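Traltholm line gets late trains back from Thursday

Evening trains return to the Traltholm line this Thursday, operator Novberg said. Last departure from Flaltness moves to 11:40 p.m. — it has been 9:15 since spring, when track work started south of the river.
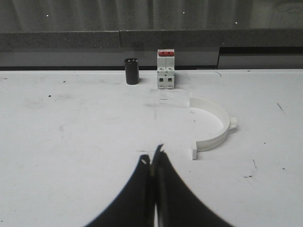
Page last changed: Thursday, 7:20 a.m.

Four extra round trips a night, Monday thru Saturday. No change on Sundays. Novberg counted 1,041 riders a night on the replacement buses in June, and 1,351 in September. Buses stop running the same evening the trains come back, so check the board before you walk over to the bus bay.

Tickets stay the same price. Monthly passes bought for the bus are good on the train untill they run out.

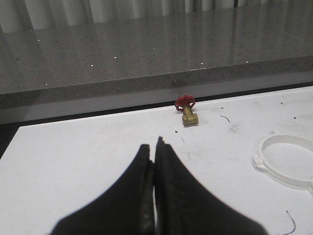 Signal work at Flaltness is the part still open. Contractor Eyvindsson has replaced the old relay units at two of the three junctions, third one due next month. Riders who want to know what gets swapped can see it at the station open house, 4 p.m. Thursday, parts set out on tables — plain flat tops, white and a bit glossy, so small peices are easy to spot. Free, no sign-up. Enter from the parking lot side, the main doors are closed for painting.

New timetable is up at both ticket windows. Printed copies on the trains by the weekend.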